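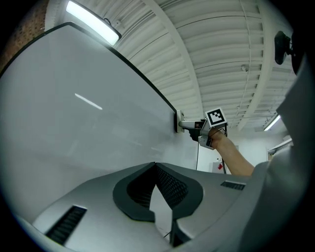 One Wembridge reader reports that old marker comes off faster if fresh marker is drawn over it first and wiped straight away. The solvent in the new ink softens the old. Work in strips, with a dry cloth.

For ink older than a month or so:

- Mix 1 part isopropyl alcohol to 4 parts water.
- Apply to the cloth - never directly to the board.
- Leave for 30 seconds, wipe, then dry.

Avoid scouring pads and cream cleaners. A scratched surface holds ink permanently.
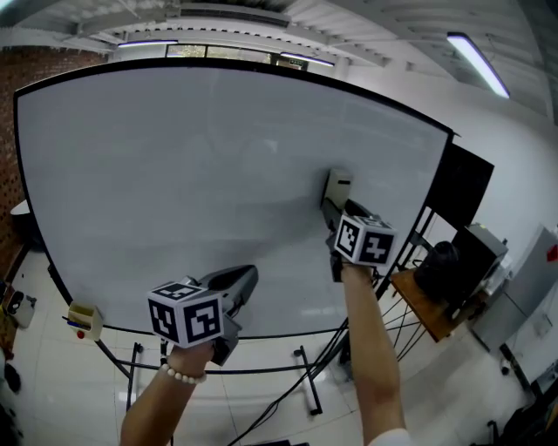
According to a comment from Hillby, ghosting returns within weeks if the felt eraser is dirty. Replace the felt or wash it in warm water, and dry it flat overnight. Store markers horizontally, caps on.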